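Skarkero Furniture Records

README and data card

Skarkero is a set of written records on the furniture in shared workrooms: what each piece is, what it is made of, where it stands, what is kept on it, and how its description changes between visits. It was put together by Rosalinda Lumbao and Danilo Tan. Rosalinda wrote the vocabulary and most of the records. Danilo handled the table structure, the checks and this file.

The release has 1023 records covering 439 pieces of furniture in 60 rooms. A piece can have more than one record if it was seen on more than one visit. The rooms are small offices, workshops, study rooms and the kind of mixed room that has desks at one end and storage at the other.

What is in the folder

pieces.csv: one row per piece of furniture
records.csv: one row per visit to a piece
rooms.csv: one row per room
vocabulary.txt: the words allowed in the type, material and condition fields
changes.txt: what was edited between versions
README.txt: this file

All files are UTF-8. The CSV files use commas, and any field that contains a comma is in double quotes. Empty means we didn't record it. The word "none" means we looked and there wasn't any. Please keep those two apart when you load the files, as some spreadsheet programs will treat "none" as blank if you let them guess.

Why we made it

The records started as a practical job. Soriano, a small firm that fits out shared workrooms, had an old furniture list made up of purchase lines. It said things like "cabinet, wood, tall" and gave a price. It didn't say which room the cabinet had gone to, whether it had doors, or what people had put on top of it. When someone wanted to move a room around, the list was no help.

We went through the rooms again and wrote down what we saw. After the first dozen or so we had a vocabulary that held up, so we kept it and went back to redo the early rooms with the same words. Those early rooms have the longest notes and the least consistent ones. If you're checking quality, start there.

The fields in pieces.csv

piece_id. A short code, such as C-014. The letter is the broad type: C for cabinets and shelves, T for tables, S for seating, B for boards and stands, X for anything else. The number has no meaning beyond order of entry.

room_id. The room where the piece was first recorded. If it was moved later, the new room is in records.csv.

type. One term from the vocabulary. Side table, desk, open shelf, closed cabinet, mixed cabinet, office chair, stool, bench, whiteboard on stand, and so on. "Mixed cabinet" means part open and part closed or paneled.

main_material. What most of the visible surface is made of. We used plain words: wood, metal, plastic, mesh, glass, fabric. We didn't try to say solid wood, veneer or board. In most cases you can't tell without turning the piece over, and we didn't turn pieces over.

color. Up to two color words, with the lighter one first.

fittings. Hooks, knobs, handles, casters, brackets. Free text, but short.

wheels. Yes, no or not seen.

The fields in records.csv

record_id, piece_id, room_id. These tie the record to the other files.

visit. First, second or third. No piece has more than 3 visits.

position. Against wall, corner, center, beside another piece, or blocking. "Blocking" is for a piece that stood in front of a door, a window or another piece you'd need to open.

on_top. What was resting on the piece, in everyday words. This is the field people ask us about most.

inside. What could be seen on shelves without opening anything. We didn't open drawers or doors in rooms that were in use.

condition. Good, worn, damaged or not checked.

note. Anything else. Some notes are one word and some run to a paragraph.

The fields in rooms.csv

room_id, floor_type, wall_color, use, crowding. Floor type is tile, carpet, wood, concrete or other. Crowding is Rosalinda's own rating from 1 to 5, where 1 means you can walk in a straight line from the door to the far wall and 5 means you have to turn sideways. She did all of the ratings herself so they'd be consistent with each other. We wouldn't read much into a difference of one.

How the records were written

We visited rooms during normal hours, with people working in them. Each visit went clockwise from the door. The person writing stopped at each piece, filled in the fields, then wrote the note. Things that belonged to a person, such as bags and coats, were left out of on_top unless they had plainly become part of how the piece was used. A cabinet with somebody's jacket on a hook gets "hooks, in use" and no more.

Afterward, the other person read the records against the vocabulary and marked anything unclear. We settled those together and wrote the harder ones into changes.txt.

No names, faces, job titles or company papers are in the records. Where a note said something like "moved for the tall man's desk," we edited it to "moved for desk."

Storage and small tables

Cabinets and small tables took the most work, and they are where most of the vocabulary questions came up.

A cabinet is easy to name when it has doors and nothing else. Many of the wooden ones had open shelves on one side and a plain panel on the other, and the old list called these "bookcase," "cabinet" or "unit" depending on who had typed the line. We call all of them mixed cabinets. Small hooks screwed to a panel go under fittings. Their color or metal goes there too if it was plain to see, as in "two small brass hooks, side panel." If we weren't sure of the metal we wrote "hooks" and left it.

Tops of cabinets collect things. A tall cabinet is at a handy height for whatever has no desk of its own, and monitors end up there along with plants, boxes and rolls of paper. We recorded a monitor as on_top even when it was on its own stand, provided the cabinet was carrying it. If the stand went down to the floor behind the cabinet, it belongs in the note.

Side tables get moved more than anything else except chairs. For that reason the position field for a side table should be read as "where it was when we wrote this." Danilo thought about dropping the field for side tables and decided to keep it, because the pairing of side table and cabinet came up often enough to be useful to people planning a room.

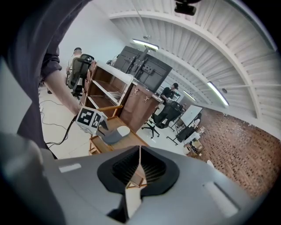

For a side table standing directly in front of a cabinet, use "beside another piece" unless it stopped the cabinet from being used. Open shelves can usually be reached over a low table, so we marked few of these as blocking. A cabinet door is another matter. If the table had to be shifted before the door could open, the table is blocking and the cabinet's note says which table.

Office chairs are recorded once per chair, at the place where the chair stood. Mesh backs are common, and for those main_material is mesh even though the base is plastic or metal. Casters go under wheels, and the number of spokes on the base goes under fittings if it was easy to see.

Whiteboards on stands are in group B. Wall-mounted boards aren't in the set at all. We treated those as part of the room.

Cables on the floor are noted in records.csv under the piece they ran to or past. They matter when you want to roll a chair or slide a table, and they're left out of most furniture lists. We don't give lengths.

Cardboard boxes are not furniture, but a box that sat in the same spot on two visits got a line in the note of the nearest piece. There are plenty of those.

Known problems

The word "small" is used too freely in the notes. Rosalinda used it for a table you could lift with one hand. Danilo used it for anything narrower than a desk.

Color words for wood are weak. "Light" and "medium" were picked by eye under whatever lighting the room had, and a few pieces switch between the two from one visit to the next. We left those as written.

Condition is "not checked" for many cabinets in busy rooms, so don't use this set to estimate wear.

Stools were sometimes entered as side tables in the first version. We fixed the ones we found. If you see a side table with a note about someone sitting on it, tell us.

Good uses and poor ones

The set works well for planning room layouts, for testing an inventory form before you print it, and for teaching people to write short, clear descriptions of objects. A reader at Plutance used the on_top field to decide which shelves needed to be deeper, which seemed sensible to us.

It doesn't work well for pricing furniture, for judging makers against each other, or for any claim about offices in general. The rooms were picked because Soriano had keys to them.

Versions

The first version had only pieces.csv and was shared as a spreadsheet. The second added the visits. The current version was finished in August and adds rooms.csv and the fixed vocabulary. The next one will split group X, where Etura, the storage group that keeps its own copy of the files, found coat racks and footrests filed together.

Corrections

Send the piece_id, the field, what it says now and what it should say. One correction per line is easiest for us. If you also have a newer record for the same piece, send it as a new visit and leave the old row alone.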